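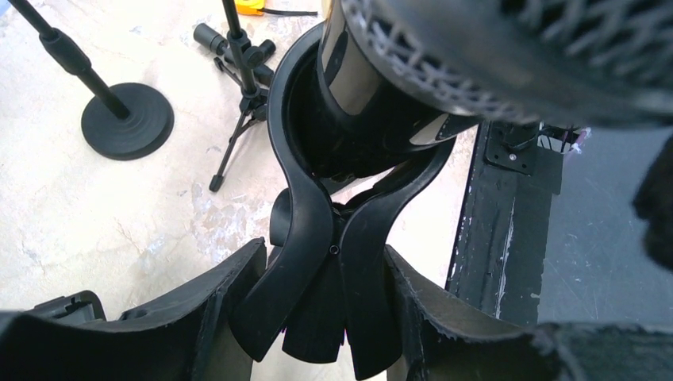

GOLLDALE, Sep 24, 2018 - I promised last time that I'd write up my clamp drawer, and a few of you have been chasing me (hello, Ruth Dunmore!), so get the kettle on. I have far too many of the things. Spring clamps, bulldog clips, the old wooden pegs my aunt left me, all jumbled in with the string. I use them for nearly everything except what they were sold for.

Home | Kitchen | Workshop | Laundry | Your Letters

Print this page | E-mail this page

Let's start with the kitchen. A small plastic spring clamp will keep a bag of flour shut far better than those flimsy coloured clips, and it won't ping off across the room when you squeeze the bag into the cupboard. Mine lives on the bread flour. I also clamp my recipe to the shelf above the worktop, at eye level, so it stays out of the butter. Wash new ones in warm soapy water first, as they can smell a bit oily.

For gluing, go gently! I cracked a lovely little Ostar saucer by being heavy-handed, and I still feel bad about it. Put a scrap of felt or a folded bit of old tea towel between the jaws and whatever you're mending, and wipe off the squeezed-out glue with a damp cotton bud before it sets. Leave it overnight even if the tube says 2 hours. Waxed paper underneath, or you'll be gluing your cup to the table as well (yes, I have).

If a clamp has gone stiff, rub a candle stub round the hinge and work it open and shut a few times. Ilham El Fassi wrote in to say she uses a dab of petroleum jelly, which I tried on the big ones and it's lovely, but it does pick up fluff.

Cables are my other great use. Coil them loosely, big easy loops, never wound tight round your elbow - that kinks them inside and you get crackles. One clamp over the coil, hang it on a nail, done. A paper label on each one saves a lot of muttering. The same goes for any bits and pieces you only get out a few times a year, like microphones and their stands. Wipe them with a barely damp cloth, let them dry properly and put them away in a lidded box, somewhere that doesn't get cold and clammy. 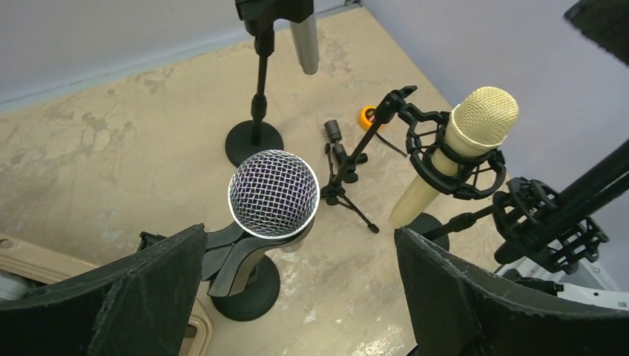 Marks on a concrete floor

Oily patches first. Cover them in cheap cat litter, grind it in with your shoe and leave it till morning, then sweep up. After that I scrub with washing-up liquid and hot water and a stiff broom, and rinse twice. I don't bother with fancy cleaners any more. Old paint splashes want a scraper and a lot of patience, and some stains are simply there for good, so I put a mat over the worst one and got on with my life.

Next month it's limescale, so send me your kettle tips, please!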